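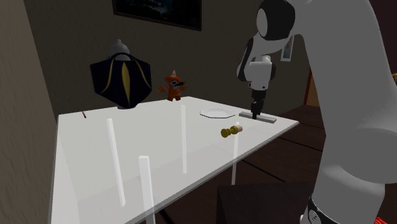 The lifting was never the hard part of the job, according to Damian Pietrzak, it was the reaching across the table, the whole shift, for things which are all of different shape. At Drotton in Sullport this reaching is now shared with a robot arm, and the people at the packing tables have a new task in their week: they decide what the arm should practise.

Drotton rents out decorations and tableware for shop windows, theatres and private parties. Everything that comes back must be sorted and put in the right box for the next customer. A candlestick, a plate and a toy figure can arrive in the same delivery, and for this reason the company did not believe for a long time that a machine could help.

The new system is called Skerero and was prepared together with the engineering office Duda. Before the arm touches any real goods, each task is tried on the computer, in a simulated room with a table, the arm and a few objects. The packers look at these trials on a screen every Tuesday and say where the gripper should come down and which things it should leave alone.

"At first we made the exercises ourselves and they were too tidy," says Cleiton Rezende, project manager at Duda. "The packers told us that a real table is never like this. They asked us to put a flat bar beside a plate, and something big at the back which is in the way of the arm."

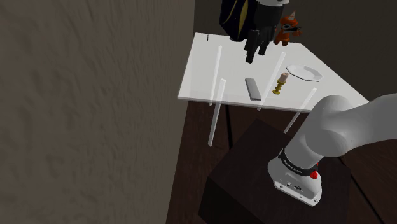 Long and flat pieces received special attention during the preparation, as they are difficult to take from a table with two fingers. The packers proposed to approach them straight from above and slowly. Fragile pieces stay with people for now, and so does the final check of each box.

The trial period took 12 weeks. Today the arm sorts about 50 returned boxes in a shift, and four employees have been trained to stop it, restart it and correct its tasks. This training was done in paid hours. No position was closed because of the project, and the trained employees have moved to a higher pay group – a point which was agreed with the staff before the work began.

The working day has changed also in smaller ways. The early shift now starts at seven instead of six, and the packers change places after each break, so that everyone spends part of the day at the screen.

A second table will be equipped in September. Visits for local employers can be arranged through the Drotton office in Sullport, on working days in the afternoon.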